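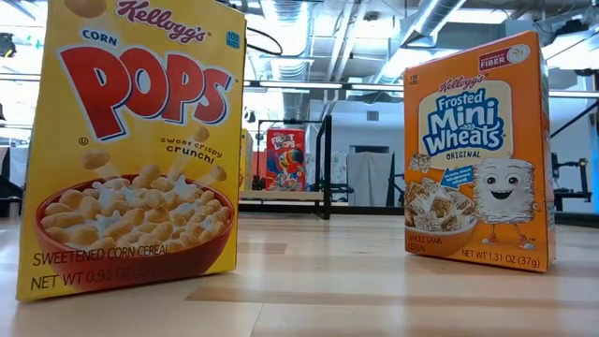
Can a machine put the groceries away? A progress note from the Household Tasks program

Members have asked more than once this year when the Household Tasks program will have something to report on kitchen work. The first round of shelf trials closed in April, and the program office has now reviewed the results. The short answer is that a machine can pick up a cereal box and set it down in the right place on most attempts. It cannot yet be trusted with a full bag of shopping.

The trials were carried out at the Flustberg site with the two-arm system supplied by Garba. Pundenel provided the control software, and Feteo kept the records and scored each attempt. The task list covered 19 chores that a person would do in a kitchen or a small stockroom without much thought: standing a carton upright, turning it so that the front faces out, moving it from table to shelf, closing a cabinet door, and so on.

Of 1,248 attempts recorded in the first round, 1,070 were scored as complete. An attempt was complete when the item ended in the correct place, upright and undamaged, without help from the operator. Members should read that result with some care. Most of the attempts involved one item at a time, with clear space on either side of it. Once boxes were placed side by side on a crowded shelf, the arms often pushed the neighboring carton over or stopped and waited for instructions.

Cereal boxes are harder than they look. A small carton is light, tips easily, and gives way at the sides when it is held too firmly. Held too gently, it slides. The printed front is helpful to the software, which reads brand colors and lettering well - but the plain back of a box that has been turned around still causes confusion, and the system sometimes treats it as a new product.

Speed remains a concern. The site manager's report notes that a practiced stock clerk would finish a shelf in the time the machine takes to place its first few items. For a shop that restocks overnight this may matter less, and two retail members have already asked to be kept informed. For a family kitchen, the program office does not expect a useful product soon. Floors, pets, poor light and open drawers were all left out of the first round.

The second round will begin once the new grippers have been fitted. It is planned for 3,000 attempts and will add soft bags, jars with screw lids, and mixed shelves on which items touch one another. The scoring rules will stay the same so that the two rounds can be compared.

Member organizations that wish to suggest a chore for the second round may write to the program office. Suggestions should describe the task in one or two sentences and state how a correct result would be recognized. Items sent for testing cannot be returned.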